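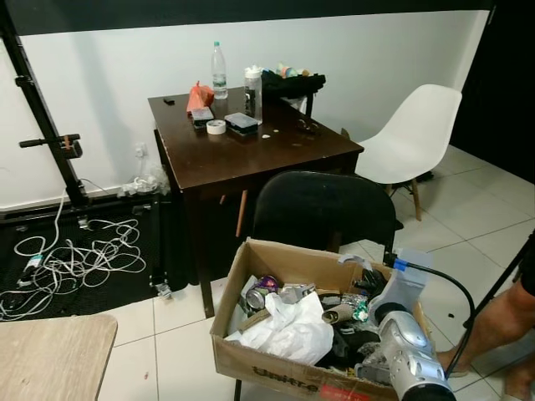 What did the attackers change on the phones they reached? They added a second device to each owner's messaging account, which let them read new messages without leaving any software on the phone itself.

Trustell, a digital security lab that supports news organisations, published its findings on the campaign on 16/02/2022. The report covers attempts against reporters and editors at three outlets: the investigative site Brameo, the regional weekly Sutov and one broadcaster that asked to be left out of the published version. In all, 83 people received at least one message linked to the operation. Of those, 39 opened the link and 20 went on to scan the code that completed the takeover.

The method relies on a standard feature. Most messaging services allow an account to be used on a computer as well as a phone, and the computer is added by scanning a square code shown on its screen. The attackers generated such a code on a machine they controlled and placed it on a web page made to look like a sign-in screen for a shared document. A person who scanned it with the messaging app was approving the attackers' machine as a linked device.

No flaw in the encryption was used. Once the device is linked, the service treats it as the owner's own and delivers a copy of each new message to it. Depending on the service, part of the earlier message history may also be sent across. Trustell found that history had been copied in seven of the 20 cases. In the others the attackers could read only what arrived after the link was made.

The first messages were short and written in the language of the person receiving them. Most claimed to come from a source with papers on public contracts, a subject that both Brameo and Sutov have covered at length. The sender usually waited for a reply before passing on the link. In four cases the conversation went on for several days and included real documents, all of which had already been published elsewhere.

Web addresses used in the campaign followed a pattern. Each consisted of two short words joined by a hyphen, registered less than a week before use and dropped soon afterwards. Trustell lists more than 200 addresses in an annex to the report, with the dates on which each was first seen. The lab groups them under the label Yang, which it took from a folder name left on one of the servers. It says the label should not be read as a clue to who was responsible, or to where they were based.

The report does not name a government or a company. It states that the servers were rented through resellers, paid for in advance and replaced often, and that the page code was shared between all three groups of targets. From this the authors conclude, with what they call moderate confidence, that a single operator ran the campaign. They could not establish whether that operator was working for a client.

Brameo said in a statement that it had been told of the findings before publication and had contacted the sources whose messages may have been read. It did not say how many there were. The site has moved its tip line to a separate phone that is kept in the office and is not used for any other purpose. Sutov said that two of its reporters had been affected and that one planned article had been held back while the risk to the people quoted in it was reviewed.

Detection proved slow. The median time between the device being linked and the link being removed was 11 days, and in one case it was 46. Most of the services concerned show a notice when a new device is added, but the notice appears once and can be swiped away. Several of those affected told the lab that they had seen it and taken it for part of the document sign-in. Antivirus tools and phone scans showed nothing, as there was nothing on the phone to find.

This also limits what can be learned afterwards. With spyware, an examiner can often recover traces from a backup or a crash log. With a linked device, the main evidence is the entry in the account's device list, and this disappears when the owner removes it. Trustell asks anyone who finds an unknown entry to take a screenshot first, including the date and the device name, and only then to remove it.

The lab's other advice is brief:

Open the list of linked devices in each messaging app and check every entry. Repeat this once a week.

Scan a linking code only when you have started the process yourself, on a computer in front of you.

Turn on the extra PIN where the service offers one. It does not block this method in every app, but it prevents the account from being registered again on another phone.

Set messages to disappear after a fixed period when talking to sources - this reduces what can be copied if history is transferred.

Treat a request to sign in to a document through a messaging app as hostile until it has been confirmed by another route.

Trustell has also asked the messaging services to make two changes. The first is a delay of several hours before message history is sent to a newly linked device. The second is a repeated notice, shown daily for the first week, which the owner would have to confirm. One service has replied that it is testing a version of the second measure. The others had acknowledged the request but given no further answer when the report was completed.

The annex with the web addresses can be downloaded in a format suitable for mail filters and network blocking tools. The lab notes that most of the addresses are no longer active and that the list is of more use for searching old messages than for stopping new ones. Newsrooms that find a match are asked to keep the original message and to contact the lab from a device that was not involved. An updated list is planned for the end of February.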